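Brurari project, equipment planning meeting
Minutes, 7 January 2018

1. Gripper purchase
The offer from Grabowska was discussed. It contains 2 grippers and 25 pairs of spare finger pads. The meeting agreed that one gripper is enough for the first stage — the second will be asked as an option.

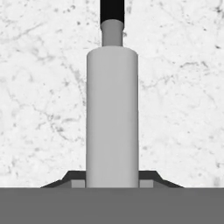
The simulation work with bottles continues before any order is signed. Jikengate will be asked for the price of one more software license.

2. Budget
63 percent of the equipment money is still free. The table from Brudel was more expensive and is not considered further.

3. Open points
Delivery time is not confirmed. Test bottles: 100 pieces, to be ordered in January.

The next meeting will be fixed by e-mail.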